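SPEAKER NOTES - "Show it by hand: what we learned teaching Rova to pick up after people"
Nadiia Hrynyshyn
Slot is after the break, 25 min plus questions. Clicker in left pocket. Water!!

Opening - keep it short

Don't do the bio. Say name, say I run the demo collection side at Vakton, move on.

Ask the room: who has driven an arm by remote for more than an hour? Hands. Who liked it? Fewer hands. Wait for the laugh, if no laugh keep going.

One line on what the talk is. We wanted Rova to tidy a living room. Two ways to show it - drive the robot remotely, or leave the robot in the lab and carry the grippers to the mess yourself. We did both. Numbers from both. Where each one hurt.

Part 1 - remote first

Started with teleop like everybody. Leader arms on a desk, operator watching two monitors, Rova in the next room. Good things: what you record is what the robot can do, joint limits and all. No guessing later. If the operator managed it the arm can manage it.

Bad things. Slow. Operator can't feel the object. With rigid stuff fine, a cup is a cup. With soft stuff they squeeze way too hard, then they learn to not trust the gripper and they hover. You get hovering in the data and then the policy hovers. SHOW THE HOVER CLIP HERE (the long one, not the one with sound).

Also tiring. We capped sessions at 5 people a day on the one rig and even then the afternoon stuff was worse than the morning stuff. Say this plainly, someone always asks.

And the big one - the robot lives in one room. Same rug same light same table. Policy learned the rug. We changed the rug, it fell apart. Pause there.

Part 2 - taking the grippers out

So hand-held. Two grippers, one for each hand, camera on each. Same jaw shape and same pads as on the robot, that matters more than anything else I say in this part. If the fingers match, the wrist view matches, and most of the transfer headache goes away. Most. Not all, get to that.

El Fassi's team built our first pair, credit them by name. Second pair we did in house from their drawings, took 3 tries to get the linkage stiff enough. Skip the CAD slide if we're behind.

People take them home for a day and clean up their own stuff. Short training, then they go. No script past "put the trash in the bin, one thing at a time, don't rush."

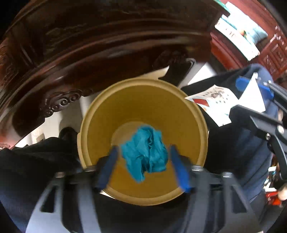 Trash pickup turned out to be the right task to start on and I want to spend a minute on why. Everyone knows how to do it. The goal is easy to check, it's in the bin or it's not. And the objects are nasty in exactly the way we need - crumpled, thin, floppy, never the same shape twice. Look at the teal wad over the yellow bin, then look at the other gripper with the paper in it, one blank white fold and one printed piece curling off toward the rim. Those two want very differnt grips. The wad has bulk, you can be sloppy. Paper you want near an edge, pads flat, and the size of what sticks out changes how you have to come in over the opening. Try writing that down as a rule. We tried. It was a long doc and it was wrong.

Then the two-hands thing. In teleop our operators mostly worked one arm at a time, other one parked. By hand people use both without thinking, one hand dropping, the other one already on the next piece. So timing between hands ends up in the data for free. Policy trained on that overlaps its motions. Policy trained on teleop takes turns. Side by side video if the projector behaves.

Part 3 - what broke

Be honest here, this is the part people came for.

a) Reach. A person can lean, twist, put their elbow wherever. Rova can't. A chunk of the demos can't be played back, arm would go through itself or run out of travel. We run every demo through a reach check now before it gets near training. Should have done it from day one. Did it in March.

b) Speed. People are fast. Too fast for the arm, and too fast for tracking when the wrist flicks. Don't ask them to go slow tho, they get weird and stiff. We ask for one thing at a time and that slows them down plenty.

c) Contact. Leaning a gripper on the rim while you let go is natural for a person. For the robot it's a load on the wrist it doesn't like. We now label rim contact and turn down how much those demos count. Somebody will ask if we tried force sensing. Answer - yes on one pair, Hakus has the results, not mine to show.

d) Letting go. Least glamorous slide. Everyone studies the grasp, our failures were mostly in the release. Thin paper clings to a pad, jaws open, paper comes back out with the gripper. Human gives a little shake and doesn't know they did it. The shake is in the demos but the first version of our filter threw it out as jitter!! Put it back in, release got a lot better. If I only have time for one point from part 3 it's this one.

Part 4 - numbers slide

Leave it up, don't read the whole thing out.

Kept demos by hand: 1,211. That's after the reach check and after tossing bad tracking. From 7 homes.

Point out that homes matter more than demo count. When we held total demos fixed and cut the number of homes, new-room success dropped hard. When we held homes and cut demos it sagged but survived. So if you have a budget, spend it on rooms.

Don't compare our success rate to other groups' numbers, different bins different trash, it's not fair to anybody. If pushed say talk to me after.

Part 5 - so which one

Both, and the split is what I'd want to know if I was sitting down there. Hand-held for breadth, get the variety, get the two-handed timing. Then a small pile of teleop on the real robot at the end, to pull the motions back into what the arm can do. Almost all the gain from teleop came early in that last step, after that it flattened out and operators were just getting tired.

Order matters. We tried teleop first then hand data, it was worse. I don't have a great explanation. Say that, don't make one up on stage.

Practical stuff, rattle through fast:
- same pads on hand gripper and robot, replace them at the same time too
- check clocks on both grippers before every session, not once a week
- record the start pose of both hands, we didn't at first, regret it
- let people keep their own bins
- pay for the setup time as well as the recording time

Next up for us is bags. Opening a bag is horrible. No results yet, one clip, only show if there's 2 min left.

Thanks slide - El Fassi team, Hakus, everyone who carried the grippers home. Leave my email up durng questions.

Likely questions
Privacy in homes - participants review footage before upload, they can delete any of it, no reason needed.
Could you do it with gloves instead - tried, fingers don't match the robot, back to the same problem as before.
Is the dataset public - not yet, working on it, no promises on when.
How long to train a new person - a short practice run in the lab, then we look at their first few recordings and call them.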